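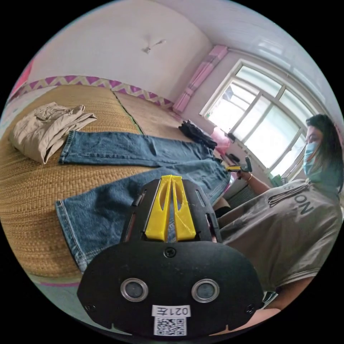 Notes on folding jeans, second version

I wrote up my method for folding trousers last April and have changed enough of it that the old post is now wrong. The main change is where I do it. I used to fold on the dining table, which is 16 inches too short for a pair of men's jeans laid out at full length, so the hems hung over the end and pulled the legs out of line. I now fold on the bed, with the summer mat on it.

The surface matters more than I expected. A bare mattress gives under the hand and you cannot press a crease into it. A quilt is worse. A woven straw mat is firm, it has a little grip, and denim laid on it stays where you put it. Mine is a Plerine, sold in two sections with a seam between them. The seam stands slightly proud of the weave. If a leg lies across it you get a faint line in thin cotton, though denim does not pick it up. I keep khakis and shirts off the seam and don't worry about jeans.

Preparation

Empty the pockets, close the button, pull the zipper up. Turn the pocket bags flat with two fingers from the inside. Most of the lumps in a folded pair come from the pocket bags and have nothing to do with the legs.

Lay the jeans out lengthwise with the waistband toward you if you are sitting on the bed, or toward your stronger hand if you are standing beside it. The waistband is the heavy end and the stiff end, and it takes the most handling. The hems can be left alone until the second fold.

Fold sequence

1. Bring one leg over the other, back pockets outward. Match the outer side seams first, then the hems. The inseams will not match exactly on a tapered cut and should be ignored.

2. The crotch now sticks out as a triangle. Tuck it in so the long edge is straight from waistband to hem. On heavy denim it needs a flat palm and a few seconds of pressure.

3. Smooth from the waistband down to the hems, one direction only. Going back and forth moves the upper leg off the lower one.

4. Bring the hems up to just under the waistband. Leave a gap of two fingers. If the hems go all the way up, the thick edges stack on each other and the packet will not lie flat.

5. Fold in half again, or in thirds if the drawer is shallow. Mine is shallow, so thirds.

The usual fault is a bunched seat. It happens when the waistband is picked up before the legs have been straightened, and no amount of smoothing at the far end will fix it. Put the waistband down, open it to full width, and start again from step 1.

Drawer fit

The drawer is from a Cimeo dresser, 215 mm deep inside by my tape. A pair of jeans in thirds stands on its folded edge with room above it, and the row holds 9 pairs before it gets tight. Stretch denim takes less space per pair but slumps if the row is not full. A Prarnell divider fixes the slumping. It also takes up the width of one pair, so I took it out again.

Khakis and other light trousers go in the same way with one extra fold. Dark items get a row of their own because black cotton shows lint from everything. I fold all of the denim first, then the light colors, then black, and brush the mat down between the last two.

Timing

I kept a tally over the winter out of curiosity: 204 garments, all types. Jeans were the slowest of the lot and T-shirts the quickest, as expected. The surprise was beige trousers, nearly as slow as denim. They crease while waiting in the pile, so they have to be smoothed twice. I now fold them as soon as they come off the rack.

Still to do: the same for fitted sheets, which do not fit on the mat, and a better place for the hangers.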